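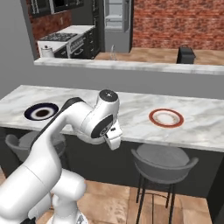 Start pose for the plate task in the simulated kitchen: gripper empty and pointing down, one plate to either side.

Teaching a Simulated Arm to Move Plates by Remote Control

I love this task. Picking up a plate sounds like the easiest thing in the world until you try it through a gripper with two sticks and a few buttons, and then you start noticing how much your own hands have been doing for you all these years. It's a great first project for remote control because you can learn it in an afternoon and still be getting better at it in March.

What follows is how I record demonstrations for the Cludby kitchen, using the Anau control panel and a regular game controller. If you have a different controller, the steps are the same and only the button names change.

What you need

A computer that can run the scene without stuttering
A game controller with two sticks (wired, if you have one)
The Cludby kitchen scene, loaded and paused
Space for your recordings, at least 500 MB for a first session

Step 1: Set the start pose

Load the scene and press Reset. You want the elbow up high and the gripper hanging over the front of the counter, fingers down, between the two plates. Check that the gripper is clear of the marble before you unpause. If a fingertip starts inside the counter, the physics will fling the arm backward, and it's very funny once.

Save this pose as Home. Every recording should begin from it, with small changes to the plates and not to the arm.

Step 2: Get your view right

Pick a view where you can see both plates and the fingertips together. I like looking over the arm toward the counter, with the range and the brick wall way in the back. The one catch is that the upper link can get in the way of the left plate, the one with the navy rim. Nudge the view sideways a little until you can see the whole rim, then lock it. Don't move it again during the session!

Step 3: Drive around without recording

Spend ten minutes just flying the gripper. Left stick moves it across the counter, right stick raises, lowers and turns it. Set the speed slider to 4 for now. Faster feels better and records worse.

Try tracing the rim of the red-brown plate with the fingertips, a little above the surface. Go one way, then the other. If you keep drifting toward the stools, your stick has a dead zone problem, and there's a slider for that under Input.

Step 4: Practice the grasp

Plates are flat and wide, so you can't close on the middle. Go for the rim:

Move over the edge of the plate nearest the gripper.
Turn the wrist so one finger will land inside the rim and the other outside.
Lower slowly until the outside finger is just above the marble.
Close, wait one beat, and lift straight up.

The wait matters a lot. Without it the plate tilts and swings, and your recording is full of you chasing it. Start with the red-rimmed plate, since it's empty. The navy one has a dark brown circle in the center, and I treat it as if it had food on it, so I keep it as level as I can.

Step 5: Record

Press Start, lift the plate, carry it a short way along the counter, set it down, open the fingers, back away, and press Stop. Keep the whole thing smooth and a bit boring. If you hesitate for a long time in midair, throw that one out and go again. A robot trained on hesitations will hesitate too, and in just the same places.

Small recoveries are good, though. If you miss the rim by a little and calmly correct, keep it. Those are some of the most useful demonstrations you can make!

After each recording, press Shuffle to move the plates slightly. Every so often, look at where they ended up. Shuffle likes the middle of the counter, so drag a plate closer to the front edge yourself now and then.

Step 6: Sort and replay

My first full set was 486 recordings, and I kept around 170 after watching them back. That sounds brutal, but the small clean set trained a much steadier policy than the big messy one. Replay at double speed and look for bumped plates, early releases and drops from too high.

Name files by plate and direction, such as navy_left or red_right. The Sisodia export script reads those names and sorts everything into folders for you. Gerell users can skip the export, as it opens the raw recordings directly.

If the plate slips every time

Check the grip force before you blame your thumbs. Then check the wrist angle: the fingers should close across the rim, one on each side of it. If the plate still slides, reload the scene, because the friction setting sometimes goes back to its default after a crash.

Once plates feel easy, go through the pass-through and try the white kettle on the ledge. The knob on the lid is wonderful practice, and I still only get it on my second or third try.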